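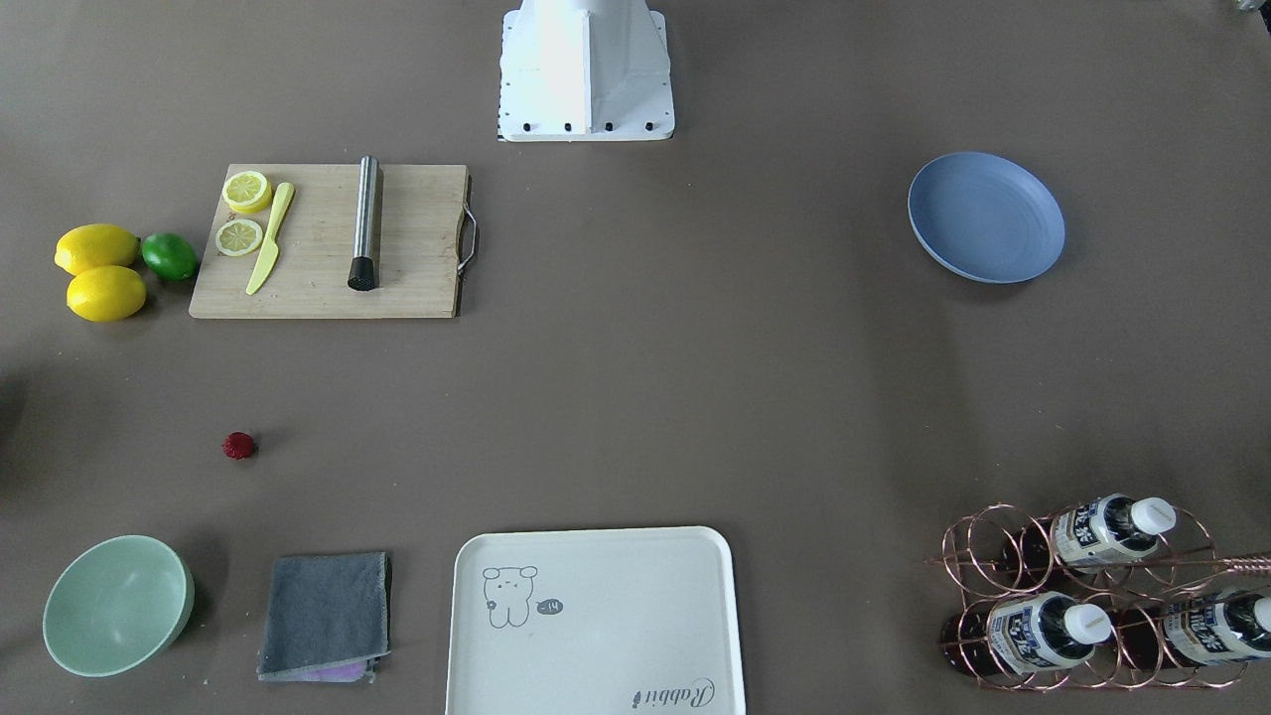 11/08/2020

Lemon oil vs. plain mineral oil on the Pisumwood boards, second round.

Picked up where I left off with the offcuts from the Flirbridge order. All of them sanded to the same grit, wiped with a damp cloth to raise the grain, left overnight, then sanded again by hand. Should have done the second sanding in February too. The first batch went fuzzy as soon as water touched it and I blamed the oil.

Stain test: cut lemon, face down, left 5 hours. Same with beet and with strong tea. Bare wood took the beet badly. Mineral oil alone held off the tea but let a pale ring through from the lemon. The oil and beeswax mix had the faintest ring of the lot, and it went away after a rub with a gray pad.

Mix for the record: 200 g mineral oil, beeswax shaved in until a drop set firm on a cold spoon. Warmed in the double boiler, low. Don't let it smoke. Reet wants the wax weighed next time and she's right, I can't repeat "firm on a spoon."

Lemon oil by itself I'm giving up on. Smells nice for a day, dries to nothing, and the end grain drank it as fast as I could put it on. Mägi swears by it for furniture, which may be fair, but furniture doesn't get washed.

End grain needs more coats than the faces. Three on the faces, keep going on the ends until they stop taking it. Stand the boards on edge to dry. One of the Ullar pieces was left flat on the bench and cupped enough to rock.

Salt and half a lemon for cleaning: works on onion smell, doesn't do much for garlic. Rinse well, or the salt leaves a gritty film under the next coat.

Meter read high on two of the blanks from the back of the rack. Moved them nearer the heater, not too near. Leave them alone until they settle.

To do:
Order beeswax, the small pellets, so there's no more shaving.
Ask Reet Lepik if the care card still says olive oil. It needs to come off before the next print. It goes rancid.
Run the tea test again with the weighed mix.
New blade for the scraper.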